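Rhonda Petrenko
13 August 2018

Some people asked what changed at the laundry since the arms went in, so a few posts on that. I run the folding floor at Toleck in Pernthorpe. We do linens and scrubs for clinics and a couple of gyms.

Before, we had 5 people folding by hand on each shift. Now it's two people and three arms. Nobody was let go. Two moved to sorting, one went to the delivery side and likes it better there.

The arms are slow. A good folder beats them easily on towels. What they do is keep the same pace at the end of a shift as at the start. Our best day so far was 3,079 pieces with everyone and everything counted. 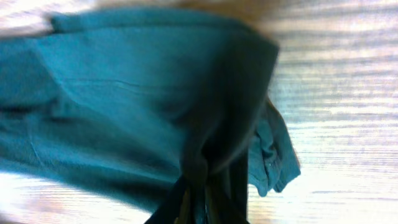 Gripper holding a bunch of the teal cloth. Each arm has a small camera near the gripper.

Picking up one layer is the hard part. People do it with a thumb and don't think about it. The arm grabs a handful, and then somebody has to decide if the grab is good enough or if it should let go and try again.

That somebody is usually Jhosep Yupanqui. He folded here for years and now he watches the three screens and fixes what jams. He got a raise for it. I had to ask for that twice.

What he misses is talking. Four people around a table talk all day. Now he is at one end and the other person is at the other end with the arms between them. I moved the break to the same time for both. It helped a little.

Shoulders are better. We used to have someone out with a sore shoulder most months. Wrists I can't say yet.

Things I would ask for if you are getting these: training on paid time, and a say in where the stop buttons go. Ours were out of reach for shorter people until we complained.

Next review is in November. Management wants 500 more pieces a day. I want a third person back on the floor. Will post what happens.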